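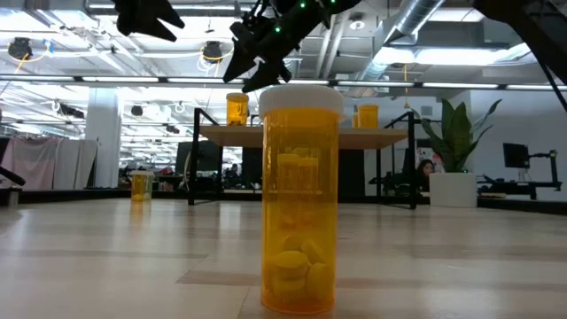

Stikham book exchange to reopen with longer review shelf

The book exchange at Stikham will reopen on 2024-09-18 after being closed since June for new shelving and a repaired roof.

Organiser Ji-hoon Oh said the exchange now holds 2000 books, up from 800 when it moved out of the Kinnear Street hall. Most of the new stock came from a single household in Clirnonthorpe.

Readers can still take a book home without signing for it. The change this time is the review shelf, where anyone who finishes a title can tuck a handwritten card inside the cover for the next borrower. Cards may be signed or left anonymous, and unfavourable ones are welcome.

"Some of the grumpy ones get a book borrowed faster than the nice ones do," Oh said.

Crime and local history remain the most popular sections. Donations of children's picture books are wanted, but encyclopedias and magazines can't be accepted.

The exchange will open Wednesdays and Saturdays from 10 am. Entry is by the side door, and parking is limited to 2 hours.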